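CLORVILLE — The Huanca student robotics club will enter its simulated kitchen project, Siten, in the Funo student competition in March. Each entry runs 100 trials in a rendered kitchen with a microwave and a range.

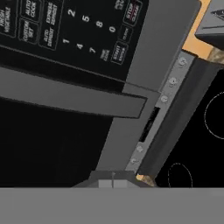

Scoring covers reach accuracy and contact force. Club members logged 1469 practice runs — all in simulation.

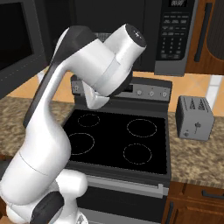

Yolanda Espinoza said the force limit was harder to meet than the reach target, and that 2 controllers remain under test.

Contact: Huanca Robotics Club, Clorville | Back to top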